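Plevside Residents' Forum > Roads and Transport > Resurfacing program and the 15-day response period

pgunawardena (Moderator)
Posted Wednesday, 9:10 a.m.

Members are advised that the Township has opened the response period on its revised road maintenance schedule. Written responses are accepted for 15 days. The schedule moves rural connector roads from Category 1 to Category 2, meaning that they will be patched on report and will no longer be resurfaced on a fixed cycle. Please keep replies in this thread to the schedule itself. Questions about the Voto bus contract belong in the transit section.

Parveen Gunawardena

millrace_holder
Posted Wednesday, 9:52 a.m.

I wish to register an objection. The Bhattacharjee report, which the Township commissioned and paid for, recommended that connector roads remain on a fixed cycle. Section 4 states that repeated patching leaves joints through which water enters the base. The revised schedule cites the report twice and does not mention this section.

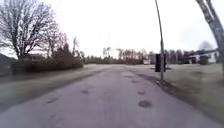 The cost comparison is also incomplete. It sets one year of patching against one full resurfacing, although a resurfaced road would not require the same work again the following year. I request that the Township publish the comparison over the full life of the surface.

D. Orrin-Lane
Posted Wednesday, 11:30 a.m.

With respect to the previous member, Section 4 applies to roads carrying more than 200 vehicles a day. The last count on the east connector was 159. The authors of the report drew that line themselves, and the Township is entitled to rely on it.

millrace_holder
Posted Wednesday, 12:05 p.m.

The count was taken in December, when the quarry was closed and the school was on vacation. I do not accept it as representative.

D. Orrin-Lane
Posted Wednesday, 12:21 p.m.

That is a fair point regarding the quarry. I would support a request for a second count. I remain of the view that the money is better spent on the bridge approaches.

lavix_depot
Posted Wednesday, 2:40 p.m.

For information: Lavix holds the current patching contract and has no part in setting the schedule. Defects should be reported to the Township office and not to our drivers. A report should give the road name and the nearest house number or marker post.

pgunawardena (Moderator)
Posted Wednesday, 4:15 p.m.

The Township office has confirmed that requests for a new traffic count may be included in a written response. Responses must be signed and must carry a Plevside address. Forum posts are not treated as responses.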